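Colchões usados ganham recolha porta a porta em outubro

Serviço arranca às 8h, só com marcação. Até 500 colchões por mês, diz a Sulo, que ficou com o contrato. 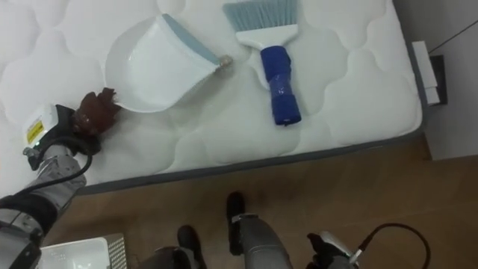 Leitura: 1 min

Quem quiser entregar o colchão velho já não precisa de o levar ao ecocentro. Basta ligar, escolher a manhã e deixá-lo à porta do prédio – sem roupa de cama e de preferencia sacudido. Prédios sem elevador pagam 125 coroas, os restantes nada.

"Recebíamos colchões largados junto aos contentores todas as semanas", conta Rima Saliba, responsável pela triagem. Espuma e molas seguem em separado para a Cumitine.

Modelos acolchoados, com pó de pá e vassoura por cima ou não, entram todos. Com bolor ficam de fora.
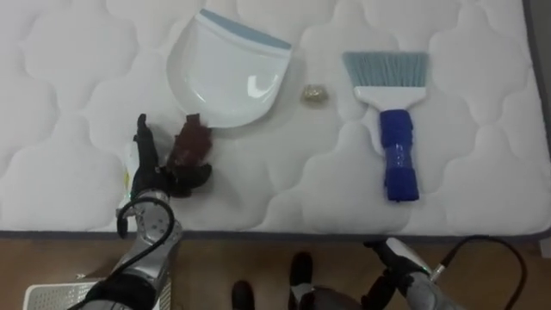 Como marcar

Por telefone, até às 17h da véspera. Formulario online só mais tarde – Heikki Heinonen, da Sulo, não avança data.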